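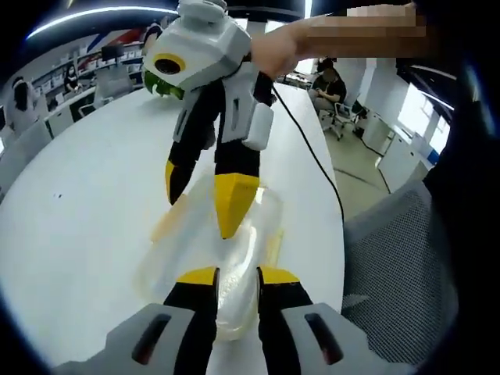 読了目安:約5分

Velum くらし掲示板 > 台所・収納 > 雑談
閲覧数 3153

空き容器、いつ捨ててますか

nukadoko_mori
引っ越しが近いので台所の吊り戸棚を片づけていたら、出てくるわ出てくるわ、空き容器の山。はちみつの容器、惣菜のトレー、ゼリーのカップ、お土産のクッキーが入っていた仕切り付きのやつ。しかもフタと本体が合わないんですよ。なんでフタだけあるの…。
自分では物が少ないほうだと思っていたので、けっこうショックでした。使うつもりで洗って、重ねて、奥に押し込んで、そのまま忘れる。これを住んでいるあいだずっと繰り返していたみたいです。
みなさんはどのタイミングで見切りをつけていますか? 「一年使わなかったら捨てる」はよく聞きますけど、一年前に入れた容器がどれかなんて覚えてないし。

harukaze_2
わかる、わかりすぎてつらい。うちはシンク下が容器の墓場です。
私はもう「棚に入る分だけ」にしました。Stuvgateで買った引き出しケースが容器の席で、そこがいっぱいになったら新しいのは入れない。入れたいなら先に古いのを出す。期限で考えるより楽ですよ! ただ、だんだんきれいな重ね方を覚えてしまって、入る量が増えていくのが悩みです。

kettle_on
うちは基本、取っておかない派。食べ終わったその場で洗ってプラごみの袋へ。迷う時間がもったいない。
保存容器は同じ形のを買いそろえたほうが結局安いと思うよ。冷蔵庫の中で四角がぴたっと並ぶと気持ちいいし、フタも全部共通だから探さなくていい。

おかわり自由
>kettle_on
同じ形でそろえるの、憧れますけど反対です。うちはご近所や実家におかずを持たせることが多くて、いい容器を渡すと返す側に気をつかわせるんですよ。洗って返さなきゃ、空で返すのも悪いから何か入れなきゃ、って。空き容器なら「そのまま捨ててね」と言える。これが大きい。
あと漬物。匂いがつくから、いい容器に入れたくない。

kettle_on
>おかわり自由
人に渡す用なら納得。でもそれって数個あれば足りない? 山にはならないでしょ。

おかわり自由
なるんです…。年末に一気に出ていくので、秋ごろから貯めはじめるんです。リスと同じです。

tsuyu_no_ato
私が捨てるようになったきっかけは油汚れでした。一度ラー油を入れた容器って、何回洗ってもなんとなく色が残るじゃないですか。食器用洗剤もいろいろ試して、Clorisのオレンジの香りのやつがいちばん好みでしたが、それでも色は残りました。
なので今は、洗って色や匂いが残ったらおしまい、と決めています。まだ使えるかどうかを考えだすと全部使えちゃうので。

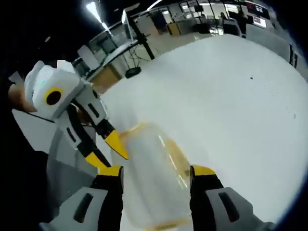 内側にうっすら琥珀色の膜が残る透明容器

tsuyu_no_ato
続きです。はちみつ系は油と違ってお湯で落ちるから、ふちのところだけ丁寧にやればきれいになります。ぬるま湯を少し入れてフタをして振る、そのお湯は私は紅茶に入れて飲んじゃいます。ケチと言われますが、おいしいですよ!
ただ、熱湯はやめたほうがいいです。薄い容器だとべこっと歪んで、フタが閉まらなくなります。今まで何個もやりました。

hachiya_fan
はちみつの話が出たので出てきました。Lazaridisのはちみつが好きで切らさず買っているんですけど、あの容器がまた捨てづらいんですよね。口が広くて、豆とか出汁パックとか入れるのにちょうどいい。気づいたら乾物の棚が全部同じ容器になっていて、何が入っているのか外から見ても区別がつかない(小豆と黒豆くらいならいいけど、片栗粉とコーンスターチは無理)。
ラベルを貼ればいいのはわかっているんですが、貼るとなんだか急に事務所っぽくなってしまって。

harukaze_2
>hachiya_fan
マスキングテープにペンで書くだけで十分だと思います! 私は片栗粉に「片」、コーンスターチに「コ」って書いてます。家族にはぜんぜん伝わってないけど。

nukadoko_mori
たくさんのお返事ありがとうございます。読みながら片づけていたら手が止まって、ぜんぜん進んでません(笑)
色が残ったらおしまい、は採用させてもらいます。あと「席を決める」も。新しい部屋の台所は今より狭いので、引き出しひとつ分かなあ。
問題はトレーなんです。おにぎりや巻き寿司が入っている、浅くて透明なやつ。保存には向かないのに、なぜか捨てられない。

kettle_on
トレーこそ捨てようよ。薄いし、すぐ割れるし、フタはパチンと閉まらなくなるし。

matsuba_garden
>kettle_on
ちょっと待ってください、トレーは種まきに使えるんですよ。底に水を張っておけば豆苗にもいいし、フタをかぶせれば乾燥よけになる。4月はうちの窓辺がトレーだらけになります。バジルと大葉とレタス、全部これで芽出ししてます。
専用の育苗セットも買ったことはあるんです、3000円くらい出して。立派でしたけど、大きすぎて窓辺に置けなくて、今は物置にいます。
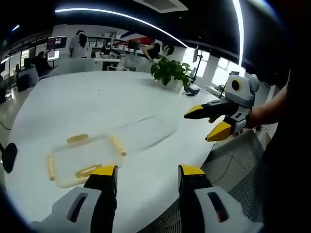
それで結局、毎年トレーに戻ってくるんですよね。気をつけるとしたら、芽が出そろったら早めにフタを外すことくらい。かぶせっぱなしだと蒸れて、ひょろひょろに伸びたあとぱたっと倒れます。外すときは夕方がいいと聞いてから、そうしてます。理由は知りません。
使い終わったら土を落として、割れてなければ翌年も使います。

kettle_on
植物やる人は別枠でしょ。nukadoko_moriさんは種まくの?

nukadoko_mori
まきません…。枯らすほうは得意です。

kettle_on
じゃあ捨てよう。

matsuba_garden
豆苗ならどうですか。買ってきて切って食べて、残った根を水につけておくだけ。毎日水を替えるのさえ忘れなければ、もう一回食べられますよ。

yoru_no_pan
横から失礼します。捨てる捨てないの前に、自治体の分別を確認したほうがいいかも。引っ越し先によってはプラ容器を出せる日がぐっと少ないです。私は前の町では毎週出せていたのが、今の町では隔週で、しかも朝8時まで。寝坊すると次まで家に置いておくことになるので、持ち越す量が意外とばかになりません。
なので、今の家にいるうちに出し切ってしまうのをおすすめします。引っ越しの荷物に空き容器を詰めて運ぶのは本当にむなしいです。私はやりました。段ボールを開けたら容器で、その容器を開けたら小さい容器でした。

おかわり自由
マトリョーシカだ。

hachiya_fan
笑ってしまった。でもうちもたぶん同じことになる。

tsuyu_no_ato
>yoru_no_pan
隔週はきついですね。うちは汚れが落ちないものは燃えるごみでいいと言われているので、そこは気が楽です。これも町によって違うと思うので、nukadoko_moriさんも役所のページを見てみてください。

nukadoko_mori
見てきました! 引っ越し先、隔週でした。教えてもらってよかった…。
今夜のうちに仕分けして、トレーは豆苗用にひとつだけ残すことにします。はちみつの容器は口の広いのを乾物用に持っていきます。フタだけのやつは、もう本体を探すのはあきらめます。

kettle_on
フタは本当に捨てて。

おかわり自由
秋になって容器が足りなくなったらうちに言ってください。そのころにはたぶん貯めてます。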